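Kenarstead to Open Shared Workspace in Former Ateck Building

KENARSTEAD, January – Skesero, the operator of shared workspaces for small firms, will open its next site in the former Ateck building on Londoño Street this spring. The site will offer 24 private studios, an open work floor and a ground-floor cafe that will be open to the public.

The building has stood vacant since Ateck moved its offices out of the town center. Skesero signed a long-term lease with the owner last fall. Work on the roof and windows is finished, and contractors are now replacing the heating system and adding a second elevator.

"We looked at several buildings in the region and kept coming back to this one," said Mwanahawa Tanui, managing director of Skesero. "It has high ceilings, good daylight and a loading door at street level. Small firms ask us for those things all the time and they are hard to find near a train station."

Studios will range in size from single rooms to units for teams of up to 6 people. Rent starts at $640 a month and includes heat, power, internet access and use of the meeting rooms. Desks on the open floor can be rented by the month or by the day. Tenants will have access to the building at all hours with a key card.

A survey carried out by Skesero last year drew replies from 331 business owners and self-employed people in and near Kenarstead. The most common requests were for flexible leases, large work tables and storage that can be locked. Floor plans were changed after the survey to add storage lockers on each level.

"Most of the people who wrote to us are working from a spare bedroom or a garage," said Gifty Asamoah, who will manage the site. "They want a place where they can spread out a job, leave it overnight and come back to it in the morning."

The renovation was designed by architect Gerrit Dierckx, who kept the original staircase and the brick front. The rear courtyard, used for parking in the past, will be planted and fitted with bike racks. Deliveries will be accepted at the front desk from 8 a.m. to 5 p.m.

Applications for studios are now being accepted. Units will be assigned in the order that completed applications are received, with ground-floor units held first for tenants who need step-free access. Tours can be booked through the leasing office.

About Skesero
Skesero rents and manages work space for small companies, makers and independent professionals. Its leases run from one month to three years.

Media contact: Capucine Maillard, Skesero press office
Leasing: Tihomir Vlachou, Skesero leasing office 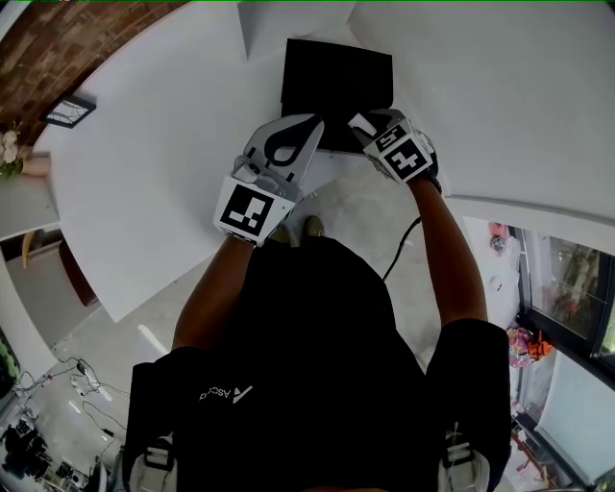 Standing work at a large white table.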